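Speaker notes: Household Chores and the State of Manipulation
Plarkville session, 28 March 2023
Speaker: Marjatta Laitinen, Trarstead

Slide 1. Opening

Thank the hosts and state the question plainly. Can a machine carry out an ordinary kitchen chore today, without a person standing by to correct it? The position of Trarstead is that it can do parts of such a chore under known conditions. The talk concerns the distance between those parts and the whole.

Remind the audience that the work is done in simulation. Results on physical equipment are outside the scope of this session and will be covered by a separate report.

Slide 2. Why the kitchen

Shop-floor automation has had the benefit of fixtures. A part arrives in the same position each time, and the station is built to suit the machine. A kitchen is built to suit people. Handles differ, counters are shared with appliances, and items are put down wherever there was space.

Explain that our simulated kitchen has wooden cabinets with bar handles and a dark marbled countertop. Mention that patterned and veined surfaces are difficult for vision systems, which must separate an object from the texture behind it.
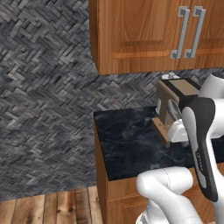

Reaching near an appliance remains the most common source of trouble in our trials. The arm must approach from a direction that leaves room for the wrist, and the planner often finds a path that is correct on paper but passes too close to a cabinet. Pause here. Ask how many in the room have worked on clearance problems in assembly cells, and note that the mathematics is the same.

Slide 3. The Zuketti task set

Introduce Zuketti, our internal set of household tasks. It contains 50 tasks. Each is attempted from many starting arrangements, and the full January run came to 1,000 attempts. Of these, 272 ended with the task completed in full and no correction.

Do not soften this figure. State it, leave a moment of silence, and continue. Most of the failures were partial: the approach was sound, and the grasp or the placement was not.

Slide 4. Flat objects

Devote at least three minutes to this slide. A cup offers a wall to hold. A plate or coaster lying on a counter offers very little, and fingers that point straight down have to find the rim or some other hold. A person slides the item to the edge of the counter without thinking about it. Our controller must be given that option, or must learn it.

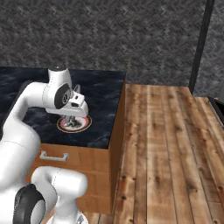 Kalevi Ahonen, on reading the draft of these notes, asked that the comparison with people be handled with care. In Ahonen's view, a shop supervisor would not judge a new worker on flat objects alone, and a machine that handles cups and boxes dependably may already be worth its place on a packing line. The same comment asked that we name the level at which we would call a task dependable.

The answer, if the question is raised: we use 80 percent completion, per task, across all starting arrangements. It is an internal threshold and should be presented as such. A household would likely expect more.

Slide 5. Shop-floor use

Refer to the discussions with Ó Riain on light assembly and kitting. The tasks there are narrower, and the bench can be arranged in advance. We expect useful work in that setting before we expect it in the home. Avoid giving a year.

Slide 6. Questions

Likely topics are cost, safety around children, and whether simulated results carry over. On the last point, refer the audience to the separate report and offer to send a copy when it is released. Leave the Zuketti task list on the screen during questions.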